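Trorgate Timport 2 check scanner, review

The Timport 2 is a desktop feeder for branch back offices. It reads the code line, images both sides of each check and sorts into two pockets. We ran 3,000 mixed items through our unit.

Feeding was steady with flat paper. Folded corners caused 6 jams, all at the entry rollers. The cover lifts without tools and the path can be cleared by hand. The Vidwood driver reports a jam and a double feed with the same code, so the operator has to open the cover to find out which it is.

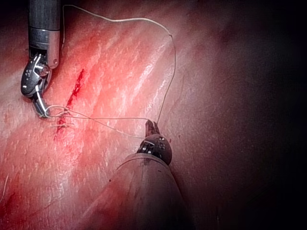
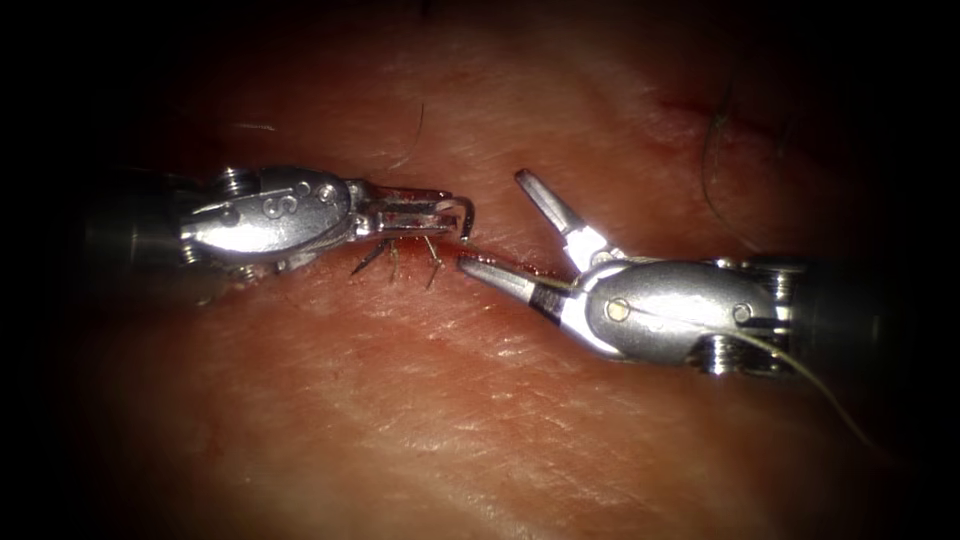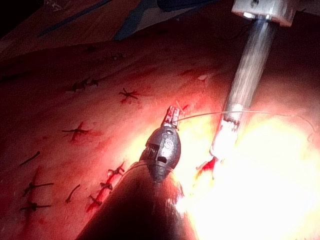 The second pocket is too shallow. It fills before the first on a batch with many rejects, and the feeder then stops until it is emptied. Cieślak sells a deeper tray, which we did not test. Rated for small branches only.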